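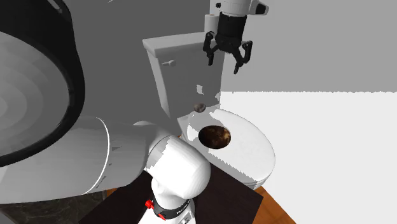
Fig. 1. White arm and black two-finger gripper in the simulated bathroom.

Who pays for a neighborhood battery?
Leif Holmgren, term project, first draft October 30, 2023

I picked this topic because my parents live in Mesiler, where the co-op wants to put a battery next to the Flotum substation, and dinner at our house has been pretty loud ever since! The plan covers 470 homes. Every one of them would pay a flat charge of $40 a year, whether they run three air conditioners or a single lamp (my grandmother is the single lamp).

My first question was what the battery replaces. The co-op says it can put off a new feeder line from Lundgren, and I mostly buy that. Their peak only shows up on a handful of summer evenings, and a 300 kW battery shaves it down nicely in my spreadsheet. What bugs me is the rate design. 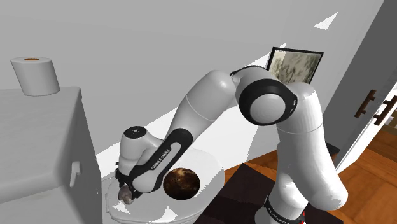

A flat charge is easy to bill, sure, but the homes driving the peak pay the same as everybody else. I tried a version based on each home's use during peak hours, and the biggest users ended up at $80 while small ones paid far less. Cilolov, the next co-op over, already bills this way, and I'd love to see their numbers before I say more. I've asked for them and should hear back in November. I still have to redo the winter load table, too, as I used the wrong column for electric heat.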